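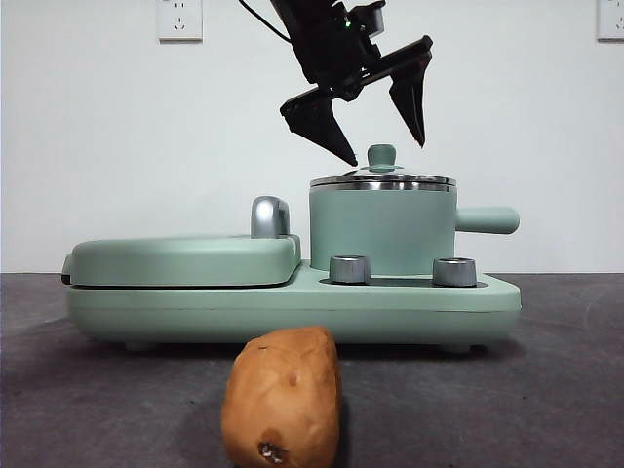
Budgeting for a second arm

August 10, 2020

The grant for the kitchen bench runs out at the end of the financial year, and anything not ordered by then goes back. I have spent the past fortnight deciding what to order. These are my notes, tidied up a little, for anyone pricing a similar small setup.

The starting point is one arm, one two-finger gripper and one fixed camera. All of it was bought in May of last year on a single purchase order, which made the accounts simple and the planning poor. The arm was quoted properly. Everything else was put in one line marked "accessories", and that line overran by 52 per cent.

Where the overrun came from

Fingers. The gripper came with a standard pair and I assumed they would do for everything. They do not. A small round knob on a pan lid wants a different tip from a thin handle, and a sweet potato wants something different again. Spare fingers are cheap one at a time, but I bought them in 4 separate orders and paid carriage on each. This year they go on one order with the gripper.

Cable. The supplied lead was long enough for the arm at rest and too short for the arm at full reach with the wrist turned over. A longer one costs little. The lead time was three weeks, and I had not allowed for it.

Things to practise on. I left these out of the budget entirely. A lid-lifting task needs a pot with a lid, and steel lids get dented. Small kitchen appliances should be treated as consumables and bought in pairs, same model, same colour, so that a replacement does not change what the camera sees. Vegetables came out of petty cash and I have now been asked to stop doing that. There is a food line in the new sheet.

The two quotes

I asked three suppliers and got two usable answers.

Wela quoted for an arm matching the one I have, with controller, mounting plate and one year of cover. The price is higher than last year. The advantage is that all the existing brackets and code carry over, and that the spare parts already in the drawer fit both machines. I value that at more than the discount offered elsewhere.

Honorato quoted lower, for an arm with a slightly longer reach and a lighter payload. The payload is fine on paper. Once the gripper, the camera bracket and a filled pot are added together, the margin is thin, and the quote does not include the mounting plate. Adding a plate, an adaptor for my gripper and a few days of my own time to redo the calibration brings the two totals close enough that price stops being the deciding point.

Dedik sent a brochure and a request for a phone call. I wanted a number.

Costs that do not appear on a quote

Power and sockets. Each arm has a controller, and each controller wants its own outlet. Count the camera and the computer as well, then count the outlets within reach of the bench. The electrician at Plaltham charges a minimum of 180 pounds to come out, whether for one new double socket or several, so work out the final layout first and have it all done in one visit.

Bench surface. A dull, dark top is worth paying for. Chrome and polished steel already throw enough bright patches at the camera without a glossy worktop adding more. I priced a replacement top for the second station and it was less than a spare camera lens.

Downtime. I logged stoppages for the spring. Most were loose connectors and worn fingertips, both of which can be fixed in minutes if the part is on the shelf and in a week if it is not. The spares line is therefore 5 per cent of the hardware total, up from nothing.

Training time. I have put in two days for each new user. It looks generous on the sheet. Last year I put in half a day and spent the rest of it standing next to people.

What I am ordering

The Wela arm, one gripper, a full set of fingers, two long cables and the second bench top. The second camera is held over until I know whether the current bracket can be copied cheaply. The extended cover is also held over – the first year is included, and the terms for later years can be agreed in the tenth month at the same price, which I have in writing.

The order needs a signature and a cost code. I have the signature. The old cost code was closed when the department was renamed, and finance are setting up the new one this week.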